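The Old Dell on Bench 2 Is Getting Its Brains Scooped Out, and a Robot Is Going to Help

Workshop news, November

If you've been by the Zavton shared workshop on a Wednesday night lately, you've probably noticed that bench 2 has been taken over by an old Dell tower lying on its side with its guts showing. That's ours! A few of you have stopped to ask what on earth we're up to, and I've given a different rambling answer each time, so I said I'd write it up properly for the news page.

Short version: we're building a bench arm that can help strip down old desktop computers. The electronics shelf by the back door has been filling up with donated towers for as long as I've been a member, and taking them apart is the job everybody means to get around to. It's fiddly, it eats a whole evening, and half the time you put the screws in a cup and then somebody tidies the cup. So back in the spring, over bad coffee, a few of us decided we'd rather spend a year building something to do it than spend one weekend doing it by hand. I know. I know!

The arm is what we've been calling Sterkine. The name came off a list on the whiteboard and I voted against it, but it has stuck, and now it's on the tool drawer in label tape so there's no going back. The base and the shoulder came from a secondhand Hamann positioning arm that we picked up for $498, which was nearly the entire budget. It arrived in a crate with no manual and a connector none of us had ever seen before. Two evenings went into that connector alone. The solution was an adapter we soldered ourselves, and it's ugly, and it works, and please don't lean on it.

The hand was the fun part. We started with a plain two-jaw gripper, the sort you'd find on any hobby kit, and it was fine for picking up blocks of foam and pretty hopeless for anything inside a computer case. It could squeeze, but it couldn't settle around an odd shape, and everything inside a computer is an odd shape. So we went over to a black gripper with three fingers that spread wide, and added a little camera so we can see what the hand sees. We're on the fourth version of the mount that holds it all. Versions one through three are in the scrap bin if anyone wants the bolts.

The software side runs on Novura, our home-brewed control program (again, whiteboard list, again, I was outvoted). Right now it's mostly a person driving. You sit at the laptop, you nudge the arm around with a game controller, and Novura smooths out your shaky thumbs and refuses to let you ram the wrist into the bench. We're saving those drives as we go so the arm can start repeating the simple bits by itself. We'd like to have 100 good ones saved before we let it try anything on its own, and we aren't there yet, so if you've got a free half hour and steady hands, come and have a turn.

Now, the Dell. It makes a really nice practice machine. The CPU socket and both of the memory slots are empty, so there's nothing precious in there to crush, and a lot of the catches are bright blue plastic, which gives you something to aim for on the camera view. I'd never appreciated colored latches before this project. Whoever decided on those has made my Wednesdays a lot easier. 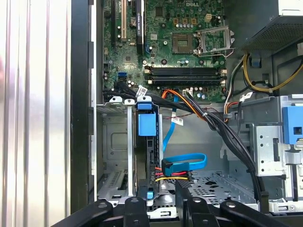

The Dell on its side from the arm's own camera, fingers spread, with that big bundle of black cables sweeping below the board and down the right side.

What's less friendly is the wiring. I had this idea that the hard part would be the tiny stuff, the little plugs and clips, and we've had far more grief from plain old cables. They're springy. They move when you touch them, they move when you touch something next to them, and they have a real talent for sliding between two fingers just as you close the hand. A rigid part sits there and waits for you. We've had one evening that was just chasing a cable back and forth across the case, with four grown adults shouting directions at a laptop.

Our current trick is to come in with the fingers wide, stop well short, and take a good look before closing. It's slow and it's dull to watch, but the grabbing has been cleaner since we started doing it. We've also learned to turn off the overhead tube on that side of the room, as the glare off bare metal was washing out the picture something awful. If you come in and bench 2 is gloomy, please leave the light alone!

A few house notes while I have your attention.

The yellow tape on the floor is the arm's reach plus a bit extra. Please keep stools, bags and your own projects outside it while the power strip is on. It doesn't move fast, but it doesn't know you're there either, and the stop button is the big one on the front corner of the bench. Anybody can press it, member or guest, and you don't need to ask first. I've pressed it myself for a dropped sandwich.

Please don't put parts into the Dell. I know it looks like a spare case with plenty of room, and somebody very kindly left us a stick of memory taped to the bench last week (thank you, it's gone to the parts shelf). We need the inside to stay the same from one session to the next or the saved drives stop matching up and we have to start over.

And no, we won't be taking the power supply apart, with the arm or by hand. Those stay sealed and go off with the regular electronics recycling. Several people have asked. The answer is still no.

What's next? The first real goal is pretty modest. We'd like the arm to reach in, find one of the blue latches, push on it and back out again without snagging anything along the way, with nobody touching the controller. After that comes unplugging a cable, and I have a feeling that one is going to keep us busy for most of the winter. Pulling a whole board is so far down the list that we've stopped writing it on the list.

We could use some help, too. The things we're after right now are a second game controller (ours has a left stick that drifts, which makes for exciting driving), some soft rubber sheet for trying out grippier fingertips, and more dead desktops, the older and more boring the better. Cases that open without tools are ideal. Please take your hard drives out before you donate, we don't want your tax returns. Leave towers under bench 2, outside the tape, with a note on top saying where they came from and whether there's anything wrong with them besides age.

We're at it every Wednesday from 7 p.m. until somebody yawns. You don't have to know anything about robots, and I certainly didn't when we started; my main qualification was owning a decent soldering iron. Come and drive the arm, bring a snack, and if you've got strong feelings about cable management I'd love to hear them. The next session is a fingertip swap followed by open driving, and the kettle is already fixed.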